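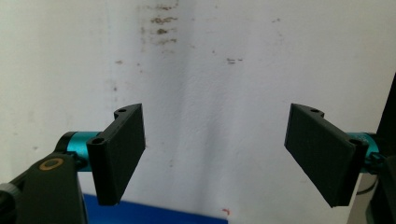

Re: [tistow-users] Finger alignment on the hand-held units after pad swap

On the pad swap question, Batel wrote:

> We have fitted new pads to both Tistow hand-helds at the Moriarty
> bench and one of them no longer closes square. Gap reads fine at the
> root, wide at the tip. Is the datum the pad face or the bracket? The
> Grostilstead sheet from April says bracket but gives no torque. Also
> do you re-zero with the cable on or off?

The datum is the bracket. Ignore the pad face until the end. The printed pads vary too much between batches to measure from, and ours have come off the plate up to 0.27 mm out of flat.

Procedure as we run it:

1. Power down, cable off. Open the fingers to the stop.

2. Back off the screw at the top of each pad half a turn. Leave the pivot alone.

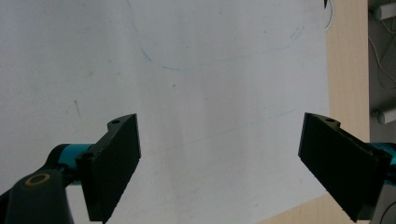

3. Hold the unit over plain white paper, fingers fully open, and compare the two pads by eye. Any twist in a bracket shows up against the white well before you can feel it. Do not do this over a timber bench top, the grain throws you off.

4. Close on a 10 mm gauge block and nip up the top screws, left then right. Hand tight on a short key. If the tip is still open, the bracket is bent and wants replacing. Packing it with tape lasts 40 cycles at best.

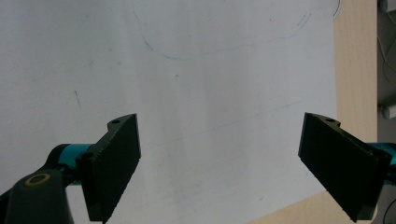 Fingers open over the paper, turquoise rod and bushing at left.

5. Check the bushings for side play while you are there. We change them at some 1000 hours – sooner if there is grey dust on the arm.

6. Cable back on, then re-zero. The encoder loses its reference when unplugged, so a zero stored beforehand is worthless.

Last step is a lift with something awkward.

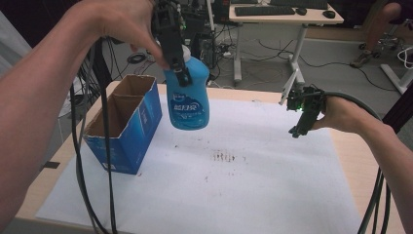

A bottle neck is a good choice, as a tapered or round section will walk out of the pads if they are not parallel, where a box will hide the error. Do the left and right units separately and log them under their own serials. Batel, your log had both under the one number.

I can post the bracket drawing if anyone is short a copy. Rev C only, the earlier one has the hole centres wrong.

Tistow bench maintenance
December 2023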